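How Does an Airline Pick a New Route?

Planes don't fly between every pair of towns. Somebody has to choose, and the choice takes months.

First, the airline asks how many people want to make the trip. Say a small airline called Brevik Air is thinking about flying from the town of Listgate to a big city. Workers look at how many people already drive there or use another airport. If 3000 people a month make the trip, a plane might fill up. If only 30 do, it won't.

Next comes the cost. Fuel, pilots, flight attendants and airport fees all have to be paid for, even when seats are empty. Big planes cost more to fly, so small towns often get small planes.

Then there is the schedule. A plane that lands in a big airport needs a gate, which is a parking spot with a door to the terminal. Busy airports may have no gates free at breakfast time.

Towns can help. Some promise to pay the airline if too few tickets are sold in the first year. This is called a revenue guarantee.

If everything looks good, the airline starts selling tickets. A route that starts in June may be checked again after 6 months. If the seats stay empty, the flights can stop.

Written by Umut Aydoğan

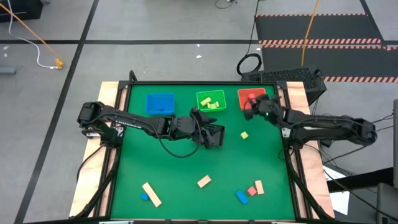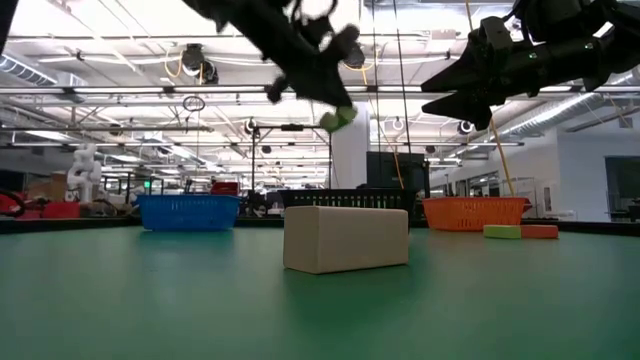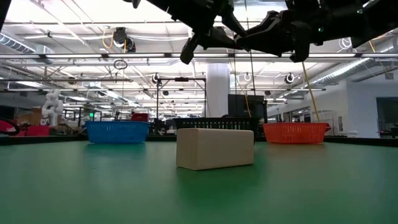
Green work surfaces, each with robot arms, baskets and blocks.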